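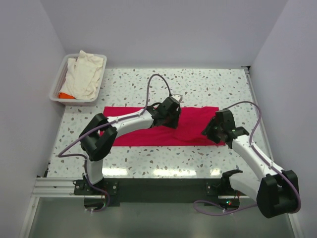 Colleen Bassard
Linen room supervisor, Tordale

Speaker notes - "Fold It Flat: Big Cloths on Small Tables"
Gavia housekeeping day, February 11, 2018

Leave the first slide up while people find seats. Don't start until the coffee line is gone, they'll all just turn around anyway.

OPENING

Hi everybody, good morning. I'm Colleen, I run the linen room at Tordale, and I'm going to talk to you about folding for the next little while. Yes, the whole time. I know some of you came for the stain session and it's after lunch, so you're stuck with me.

Quick show of hands. Who folds on a bed? Who folds on top of the dryer? Who folds in the air, with your chin? (Wait for the laugh. Do the chin thing if the mic is on a stand, skip it if I'm holding it.)

I was a chin folder for years. I was pretty fast, too! And every cloth I put on the shelf had one fat corner and one skinny corner, and the stacks leaned, and when you pulled one out the next three came with it.

SLIDE 1, STILL UP

Look at the red cloth first. It's in the middle of the table and you can see tabletop on every side of it, and I want you to notice that because it's the biggest thing I'll ask you to change. Nothing is hanging off. When part of a cloth hangs over the edge it has weight, and it pulls, and you straighten it and it pulls again - you end up folding the same cloth four times and getting madder each time.

Then the long edges. The one closest to us is almost straight, left to right, and the far one runs parallel to it. So we've got a good long rectangle to work from. Get that and the rest is easy.

Now the right half. There's a layer of the same red fabric lying over the rest, and it's loose. The bottom of it curves, it's got some soft creases in it, and up by the right corner the top edge is a little bit raised. Ask the room: what would you do next?

(Somebody will say iron it. Somebody always says iron it. Be nice.)

What I'd do is nothing fancy. I'd take that curved border and bring it into line with the straight edge under it, and I'd do that before I even thought about another fold. A curve on one layer gets buried, and then you fold over it, and now the curve is in two layers, and by the time it's shelf size the whole thing looks like a croissant. Fix the curve while it's on top and you can get at it.

Then flat hand, middle out. I go from the center toward the corner so the creases have somewhere to go. If you start at the corner and push in, you're just collecting them.

(Demo here. Use the big cloth from my bag, the one that's been folded badly on purpose. Remember to stand BEHIND the table so my back isn't to them like in July.)

THE TABLETOP

A word about the surface. This one has a white terrazzo pattern, with chips of gray and brown and tan and a pale green. I love a light top for a dark or bright cloth. You can see your edge from across the room. Red on white, you can't fool yourself about whether it's straight.

At Tordale our old table was dark brown and our aprons are navy, and I swear we were folding by feel. We didn't have money for a new table so we put a white sheet over the brown one and pulled it tight underneath with sheet clips. Total cost was zero, we had the clips already. If your edges are wandering, try that before you blame the staff. Please.

For white cloths on a white top, okay, you've got the opposite problem. I run a strip of blue tape along the table and line up to that. Change the tape when it gets fuzzy.

THE BASKET

Up in the far left corner there's a basket, the see-through kind of white plastic, with folded fabric in it. I'm a big believer in the far corner. Your finished pile should be where you can reach it and your sleeve can't. I've put the basket right next to my elbow and knocked an entire morning's work on the floor, and I said some words, and the new girl heard them.

I also like that you can kind of see through the sides. In our place the solid bins turn into a mystery by noon. Is it clean, is it folded, is it somebody's lunch? With the see-through ones people look before they dig.

Folded edge toward you in the basket, same as on the shelf. If you flip them around in between, you handle everything twice.

OUR NUMBERS (keep this short, they glaze over)

We counted one week before we changed anything and we were refolding 234 pieces out of 679 that came through. That's refolding things that had already been folded! We didn't hire anybody and we didn't buy anything except tape. We moved the basket, covered the table, and made a rule that you fix the top layer before the next fold.

I haven't done the second count properly so I don't have an after number for you. If somebody asks, just say so. The shelf looks better and people have quit complaining to me about the leaning, but I'm not going to stand up here and make up a percentage.

PRACTICE ROUND

There are 16 cloths in the two Skisunent totes by the door. Pair up, one cloth per pair, so we should be fine unless the Tu people all come in from next door, and then make it threes.

Say it slowly:
Lay it out in the middle of the table.
Square up the long edge closest to you.
Bring one end over, loose, don't fuss with it yet.
Line up the border with the edge underneath.
Flat hand, middle out.
Now fold again.

Walk around while they do it. Mostly watch for people lifting the cloth up to straighten it. Leave it down! Slide it. The second you pick it up the bottom layer shifts and you're back to chin folding.

If a pair finishes early, have them swap sides and do it left-handed. It's a mess and they enjoy it.

QUESTIONS I USUALLY GET

Fitted sheets? That's another talk and I'm not good enough at it to give it.

Do you fold warm or cool? Warm if I can get to it. The creases smooth out easier under your hand.

Thirds or halves? Whatever fits your shelf. Measure the shelf first, then decide. We do thirds because our shelves are shallow.

What about round tablecloths? Half, then bring the curve in until you've got a straight side, then treat it like the red one.

Collect the cloths before they break for the stain session, and count the clips back into the bag.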